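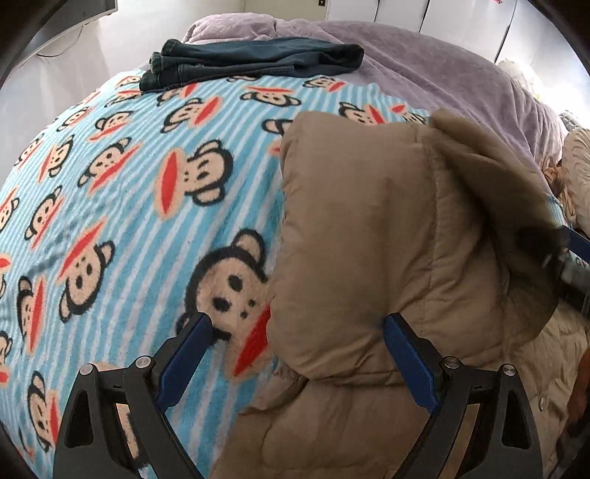
Tan jacket, fur-trimmed hood, on the striped blanket

Filed under: Home Storage > Vacuum Bags > Bag won't stay flat

Ticket opened March 29, 2022
Customer: Anum Qureshi
Product: Welley 65-liter vacuum bag
Status: Closed

Customer report
I'm putting the winter things away and the bag won't stay flat. I put in the puffer jacket and a pair of jeans, closed the zip, and pumped until it was hard as a board. 7 hours later it was puffed up again. I did it a second time with the same result. The other Welley bag from the same pack has sweaters in it and has been fine, so I don't think it's the pump. Please tell me what to check before I send it back. I also have a brown comforter to store and don't want to start on that until this is sorted out.

Reply, Evander Farquharson
Thanks for the details. Please try the following and write back with what you find.
1. Take everything out and wipe the zip track with a dry cloth, both sides. Lint from fleece gets in there.
2. Run the slider from one end to the other and back, pressing firmly.
3. Unscrew the valve cap and look at the rubber disk. It should lie flat.
4. Seal the bag empty, pump it down, and leave it for 60 minutes.

Customer update
Did all four. There was blue fuzz in the zip track near one corner. Empty bag held for the full 60 minutes. Put the jacket back in and it went soft again overnight, though slower than before.

Reply, Evander Farquharson
The valve sounds fine if the bag held empty. Next thing is how the jacket goes in. Close its zipper and any snaps, turn the hood inward, and lay the jacket face down.
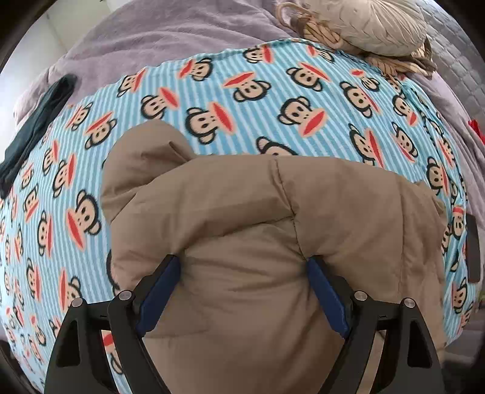

Press the air out by hand first, starting at the hem and working up to the collar. Puffer fabric lets air out slowly, and if you pump right away the outside goes flat while the baffles are still full. That air comes out later and the bag looks like it leaked. Wait a few minutes, then pump again. Keep the fur trim well away from the zip track.

Customer update
Found one hair from the hood caught in the seal. Removed it, pressed the jacket down as described, pumped twice. Still flat the next morning. The jeans went in a drawer.

One more question. What about the comforter? It's thick and quilted, and I have a second 65-liter bag for it.

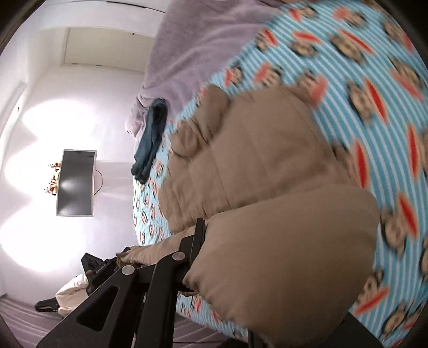
Comforter
Fold it in thirds lengthwise and roll it from one end, kneeling on the roll as you go. Stop at the fill line. If it goes past the line, use the next size up. Pump, wait, pump again, same as the jacket.

Resolution
Hair and lint in seal. No replacement sent. Customer to open the bags in May and air everything out for a day before repacking.

We use cookies to remember your ticket and keep you signed in. Accept all | Manage settings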